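What my hands know and I don't

I have been promising a post about my new job since March, and every time I sit down to write it I end up making tea and calling my sister instead. So let me just start, and if it wanders you'll have to forgive me, because it's that sort of job.

I teach a robot to pick things up. That's the short version I give at parties. The longer version is that I stand at a table at Stallstead with a handheld controller and drive the arm through the same little job over and over, and everything I do gets saved so that a program can learn from it later. Our project is called Plamumeo (I didn't pick the name, and I've stopped trying to explain it to my mother). By the time I went home last night we had 3377 saved runs, and a fair share of them are mine.

Before this I spent 8 years teaching beginners to knit at a shop called Watkins, and I keep being surprised by how much of that comes with me. You can't tell a person how to hold yarn. You put it in their hands and you move their fingers, and one day they've got it. I honestly thought a robot would be the opposite - all numbers and typing. Then on my first morning Salma Chraibi, who trained me, handed me the controller and told me to go slower than I thought I needed to, and then slower than that.

She was right, of course. My first 100 runs were a mess. I would swoop in, change my mind, back up, wiggle, and try again from the other side. Salma watched them with me over lunch and asked, very kindly, which part I wanted the robot to copy. Well! I went pink to my ears. The wiggles go in along with everything else, you see, and it has no way of knowing which bits were me being nervous.

So now I decide before I touch anything. I look into the bin, choose my block, choose which way the fingers will close, and only then do I start moving.
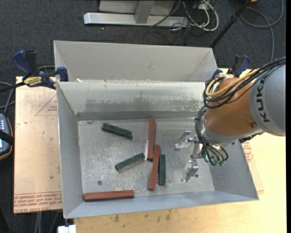 The ones I like best are the blocks with plenty of bare metal on both sides, because there's room to come down straight and close gently. Blocks that lie close together take more thought. You have to picture where the second finger is going to end up, and if it's going to bump a neighbor you turn the wrist a little and come at it from another angle. And the slanted walls make me fussy! I'll take a long, careful path down beside one and still feel my shoulders creep up toward my ears.

Salma says it's fine to throw a run away, and I've gotten much better at that. We do keep some of the clumsy ones if they end well, so there are examples of getting out of trouble too. I like that very much. I used to leave a dropped stitch in my sample scarves on purpose, just so I could show people how to go back for it.

We're meant to have 700 more runs done before the arm goes over to the Ostotden room, where they'll let it try on its own. I'll be standing at the back with my hands in my pockets, probably moving my fingers the whole time. If they let me write about how it goes, I will, and I'll try not to take until next March to do it.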